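**Painted cubes: finish or leave them alone?**

**mitrebox70**

I'm making a set of wooden cubes for my niece's kids and want the color to look like stain, with the grain still showing. I bought a jar of Skovovska milk paint in teal. First coat on the scrap came out patchy. Second coat covered everything and it looks like plastic now. How do people stop in between?

Also, do you round the edges before or after painting?

**fennel_and_pine**

Before. Sand the corners over, wipe off the dust, then paint. If you paint first you will go through the color at every corner and have to touch it up.

For the grain, thin the paint. I go one part water to two parts paint and wipe it back with a rag after a minute. One coat only.

**krabbenhoft**

I would skip milk paint for this. Dye does the same job and you don't have to guess at how thin to go. Gridar makes a water dye that I have used on toy blocks and it's very even.

**fennel_and_pine**

Dye is even, sure, but it also gets rid of the painted look, and that's what OP asked for. With thinned paint you get a flat surface and the darker grain comes through in streaks. Dye on the same wood looks like colored wood. Those are different things.
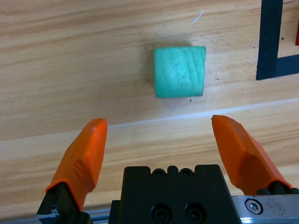
The teal is one I would thin more than the others. It goes heavy fast, and on the sides it tends to read as a deeper green than on top, so check it under the light it will live in. I sand to 220 first and leave it matte. No wax.

**krabbenhoft**

No wax on something kids handle? It will be gray in a year.

**fennel_and_pine**

Mine are used on a table for sorting games, they don't go in the bath. A matte coat picks up some dirt and I wipe it with a damp cloth. If they were going to a daycare I'd put something over it.

**mitrebox70**

These will get chewed, so I think I need a topcoat. Does it have to be glossy?

**lowbench**

No. Jutton sells a matte hardwax oil, a small tin did 14 cubes for me with plenty left over. Read the label on whatever you buy and make sure it says it's OK for toys once cured, then let it cure the full time. I left mine until April before handing them over.

It does darken the color a little. Test it on scrap.

**krabbenhoft**

Second the oil. Still think dye under it is less work.

**mitrebox70**

Update, Fri 17 March. Thinned the teal two to one and wiped it back. Much better, I can see the grain now. The end grain went darker than the faces and I had to wipe it twice as fast.

I'm going to try dye on the red ones so I can compare.

**fennel_and_pine**

For the end grain, brush on plain water right before you paint. It soaks up less color that way. Sanding the ends one grit finer helps too.

**lowbench**

What wood is it?

**mitrebox70**

Ash offcuts from a shelf job. They were free.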